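Cleaning and re-aligning the wrist camera on our dishwasher cell

Monday, May 11, 2020

I want to write down how I look after the wrist camera of our Franka arm before I forget the details again. In January Liam Fahy did this work and I only watched him, so now my own notes were very short. We call the cell Clevolard. It is one arm, one gripper, two cameras and a normal kitchen with a dishwasher.

First the cleaning. I use a dry microfiber cloth, no liquid. After that I check the two screws of the camera bracket with the small hex key. One of them was loose by maybe a quarter turn. I put a drop of thread glue from Grotico, the weak kind, so Burgi Ruchti can still open it without swearing.

Then the focus. I drive the gripper by hand close to something with small details and look at the live picture. Speckled enamel is good for this purpose, and much cheaper than a printed target. 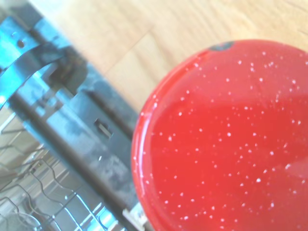
Wrist camera very near to the red enamel. The focus is still soft here, also too bright on the wood.

The soft focus is partly my fault, the lens has a minimum distance and I always go too near. For the brightness I fixed the exposure by hand - automatic exposure is not a friend of shiny rails and wire racks. I began with the value 2166 from Liam's file and ended at 1447.

After the camera comes the cable check. I move each joint slowly and watch that the cables outside of the arm have enough slack, especially when the elbow is high and the gripper points down to the racks.
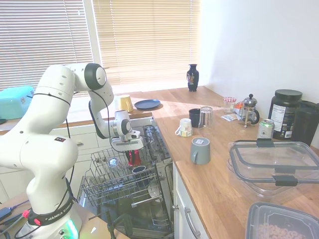

Arm over the open dishwasher, gripper down at the red cup in the upper rack.

In this pose I also save the reference position for the hand-eye calibration. I take 11 poses for a quick check and 101 for the full one, which needs around an hour. Please don't lean on the table where the base stands during this time. I did it once and had to repeat everything.

Still open: a better strain relief near the base. Burgi wants to order the clips from Ó Gríofa, I would prefer to print them. The new calibration file is in the Cletano folder, the old one I left next to it.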